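Pad came off the left finger mid-run, anyone else had this? 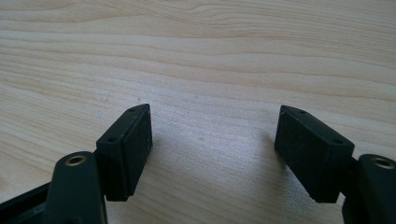 Both jaws open over the bench, pads on.

Posted by Dalia Eglītis, 25 May 2025

Hello all, sorry in advance for the essay. I've been running a hand-held gripper for a while now and mostly enjoying it, but yesterday the left pad block let go while I was lifting a full jar of buttons. The jar dropped, the buttons went everywhere and I was still finding them under the fridge at breakfast. No injuries, thank goodness, only a chip in the rim of the jar.

The block is back on now and feels snug, but I don't trust it. I had done 300 lifts since last tightening it, and there was a faint click on closing for the last 30 that I put down to dust in the textured face. Should I be using threadlocker, or is something else going on? The jar was well inside what I normally pick up, so I'm a bit rattled.

gumleaf_pete

Oh Dalia, the buttons! You have my sympathy. I'd put money on the click being your warning. Mine did the same last August, and when I took the block off, the screw had backed out a good couple of turns. A drop of the medium-strength stuff, left overnight to cure, and I haven't had a peep from it.

Kisier

I'd go easy on the threadlocker. If your block is a printed part, some of those liquids will craze the plastic, and then you've got a cracked block as well as a loose one. Check what it's made of first. I use a spring washer and a paint mark across the screw head, so I can see at a glance if it has moved.

gumleaf_pete

Fair point on plastics, though I've had mine on for the best part of a year and there isn't a mark on it. Spring washers never did much for me on small screws.

Kisier

Then you've been luckier than me – I lost two blocks that way and the colour went cloudy before they split.

marguerite_w

Could I put in a word for checking the pivots too? If the arm has any side play, the pad rocks every time it closes and will work any screw loose, glue or no glue. Hold the arm still with one hand and wiggle the block with the other, then swap. Takes a minute with a cup of tea beside you.

Dalia Eglītis

Thank you, you're all very kind. I did the wiggle test and there is a little play on the left, none on the right. I'll order a new bushing tonight and try the paint mark in the meantime. Only soft things until it arrives – socks, mainly.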